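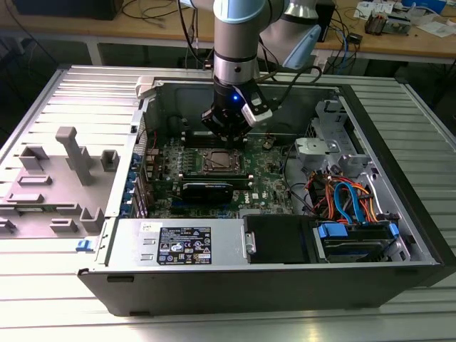
Page last changed: October

Review: an old Dell tower as a take-apart machine

I've been through a lot of secondhand desktops looking for one that's pleasant to work inside, and I think I've found my favorite kind! It's a plain Dell tower with a green board, bought used from Kirnstead for 46 dollars, and I keep finding excuses to open it up again.

The blue parts won me over first. Blue latches down the expansion slots, blue tabs at both ends of the hard drive carrier – if you want to know where to put your fingers, go for the blue. My friend Sigrún Sveinbjörnsson had never opened a computer before, and she had the carrier out and back in before I'd finished making the coffee. The drive cage has a gray plastic handle on the front too, and I wish every case did.

Lay it on its side and you get a very good view of everything. The memory slots are up near the edge of the board, so swapping sticks is easy once the cooler is off (mine comes off a lot, I like to see the processor sitting there in its socket). Push each stick straight down and keep it level. I rushed it once and spent an evening wondering why it wouldn't start.

A few grumbles. The cables are a real tangle down by the drives, orange and red and yellow and blue all in one bundle, and the blue SATA pair loops right where my hand wants to go. The graphics card sits just below the processor socket, so I pull it first if I'm doing anything fiddly. And the label on the power supply is printed so small that I read it with a magnifier, which made Gunhild Lund laugh at me for a good while.

It's not fast, and I wouldn't buy one to play anything new. For learning your way around a computer, or teaching a patient teenager, I'd buy another tomorrow. Mine is getting a second drive next, if I can find the right screws.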